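Handout 2: Evaluating a Pick-and-Sort Kit
Introduction to Automation, section B
Handed out 08/01/2018

Last week we dealt with what an arm can reach. This week we deal with what a vendor says it can reach, a longer subject. Our kit is the Vilton sorting package, sold by Hillow: one arm, one gripper, a teaching program and a manual of 282 pages, of which the index is the best written. You are reviewing it as if somebody else's money were at stake, because in most jobs it will be.

What you pay for

The base price on our quote is $1684. That covers the hardware and the first year of the teaching program. Support is a separate line. So is the second year, at $300, and you will find it on the back of the quote in gray type.

The Tronness kit from the fall course cost less and came with no program at all. Some of you preferred it. Say so in your report if you did, but give a reason other than the color.

The task

Mixed toys in a container, boxes with round holes beside it. The brochure calls this "everyday clutter." It's a fair choice of objects: spiky balls, blocks and fabric give a gripper three quite different ways to be embarrassed.
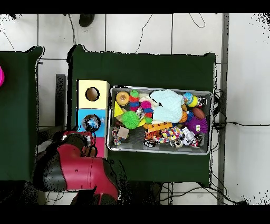
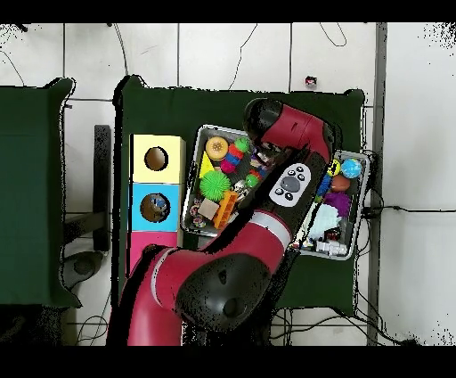

The cloth, in the gripper:

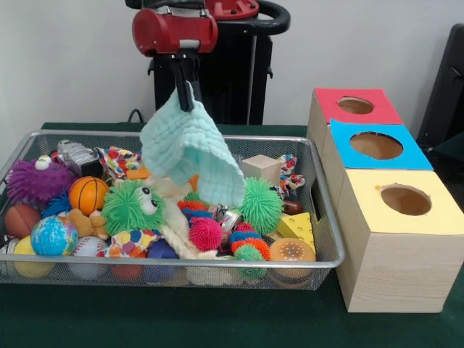
When you write up a run, keep these apart:

Picking. Did the fingers close on the object you named, or on its neighbor? A kit that picks the wrong toy with great confidence has still picked the wrong toy.

Carrying. Soft things sag and catch on whatever lies under them. Note the height of the lift and whether anything else came along for the ride.

Placing. The hole is round. Many of the toys are not. Write down what the program does when the object doesn't fit, including nothing.

Recovery. The manual gives this 2 pages. Read both, then see how long it takes you to get going again after a drop.

On the word "autonomous"

It appears on the brochure cover and then gets rarer the closer you come to the warranty. Use the Nzioka scale from Handout 1 to grade each run, and grade what you saw. If a person nudged the bin, a person was part of the system.

For your report

Four pages at most. Open with your recommendation: buy, don't buy, or buy without the second year. Put the run sheets at the back. Quote the brochure only where you tested the claim, and give the page number when you quote the manual. Reports are due at the start of the next lab, on paper, stapled.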